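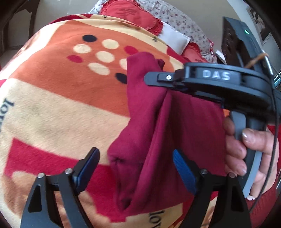 Foto: Fatima Iyamu

Abro hilo sobre doblar ropa encima de la cama, que me lo habéis pedido varias veces desde que conté lo del cambio de armario. Va por partes.

Empiezo por las prendas de punto suave. La granate es de las que peor se portan: la dejas en la cama y se queda hecha un bulto. Si la doblas así, las arrugas se quedan dentro y salen al día siguiente, cuando te la pones.

Yo doblo en la cama porque la mesa de la cocina se me queda corta. Lo malo es que una manta de pelo agarra el tejido y la prenda no resbala. Hay que levantarla y volver a posarla. Si tiras de ella, se estira por donde no toca.

Paso uno: buscar el cuello. Ni las mangas ni el bajo. Con el cuello en la mano lo demás cae solo, o casi.

Paso dos: levantarla por los hombros, sacudir 3 veces y posarla empezando por abajo. Mi tía Consolacion Tolentino sacude una sola vez, pero con mucha más fuerza que yo.

Paso tres: comprobar que está del derecho. Parece una tontería. He doblado camisetas del revés durante años y luego me las he puesto del revés para ir a trabajar.

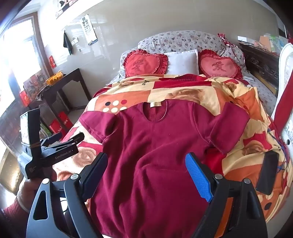

Alcalá de Henares, febrero

Sudadera de manga corta boca arriba, con la etiqueta del cuello a la vista. Le quedan arrugas a lo largo del delantero y una manga va a su aire. Todavía no se dobla.

Las arrugas se quitan con la palma, del centro hacia los costados. Con los dedos no, que marcan. En el punto suave basta con pasar la mano un par de veces.

Luego las mangas. En manga corta las meto hacia dentro, rectas, sin cruzarlas. Si una queda doblada hacia arriba, primero se baja y después se mete. En manga larga hay que hacer otro pliegue, pero eso lo dejo para otro hilo.

Después los costados hacia el centro, hasta que quede una tira del ancho de la balda. Mis baldas son estrechas, las vuestras a lo mejor no. Medid antes una vez y ya os vale para todo.

Y por último, del bajo hacia el cuello, en tres tramos. Si la guardáis de pie en un cajón, el último pliegue tiene que quedar arriba.

Me pregunta Pouran Nikzad si quito los cojines antes de empezar. No. Los de corazón y la almohada blanca se quedan en la cabecera, porque con la parte de abajo de la cama tengo de sobra. Si toca doblar sábanas, entonces sí lo quito todo.

También me preguntan por las cajas. Uso 6 de tela, de la marca Kuvance, una por tipo de prenda. Las sudaderas de manga corta van con las camisetas, porque me las pongo en la misma época.

No las lleno hasta arriba. Cuando hay que apretar para cerrar, la ropa sale como si no la hubieras doblado.

Kalliopi Kovačević dice que ella enrolla en vez de doblar. Para la maleta me parece bien. En el armario lo probé y los rollos se me deshacían cada vez que sacaba uno.

Lo de la manta: varios queréis saber cómo la lavo. Sola, en frío, con poco jabón y sin suavizante. Tarda mucho en secar, contad con el día entero.

Mañana por la tarde sigo con los pantalones.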